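Relatório de andamento - Almoços de Família da Clanduline
Para: Lachlan Crichton
Segunda-feira, 12 de agosto

Caro Lachlan,

Antes de mais, obrigada pela paciência com o atraso deste relatório. Julho foi um mês cheio, com quatro almoços em vez dos três previstos, e eu quis esperar pelo último para lhe contar tudo de uma vez.

Como sabe, a ideia é simples: juntar à mesma mesa avós, filhos e netos que moram na mesma cidade e passam meses sem comer juntos. O almoço maior foi no restaurante Angelovski, com 27 pessoas e um bufê que deu para repetir (houve quem repetisse três vezes, e eu fui uma delas!). A sopa de peixe foi a favorita dos mais velhos. As crianças ficaram pelas batatas e pelo melão.
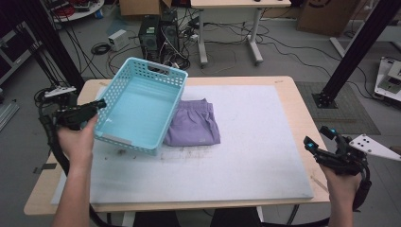 Em Clarevlow a coisa correu mais devagar. O restaurante pediu sinal com antecedência e duas famílias desistiram na véspera, de modo que sobraram lugares já pagos. Convidámos umas vizinhas da rua de trás, que aceitaram na hora e trouxeram um bolo de laranja - ficou combinado que voltam na próxima.

Quanto às contas, gastámos até agora 2.722 euros, quase tudo em refeições. O transporte dos avós de Stustimstead custou mais 90 euros do que estava no orçamento, porque a carrinha teve de fazer duas viagens. Temos ainda 800 euros reservados para o almoço de dezembro e gostaria muito de não mexer nesse dinheiro.

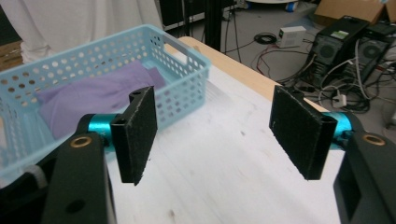 Para os próximos meses estão marcados dois almoços mais pequenos, ambos ao domingo. A minha irmã continua a tratar das reservas e eu dos telefonemas, que levam sempre mais tempo do que se pensa, pois cada avó quer primeiro saber das novidades todas.

Fica-me uma dúvida que preciso que me esclareça: podemos passar o sinal perdido em Clarevlow para a rubrica das refeições, ou prefere vê-lo à parte? As faturas seguem por correio ainda esta semana. E se quiser vir a um dos almoços, guardamos-lhe um lugar com muito gosto.

Um abraço de todos nós na Clanduline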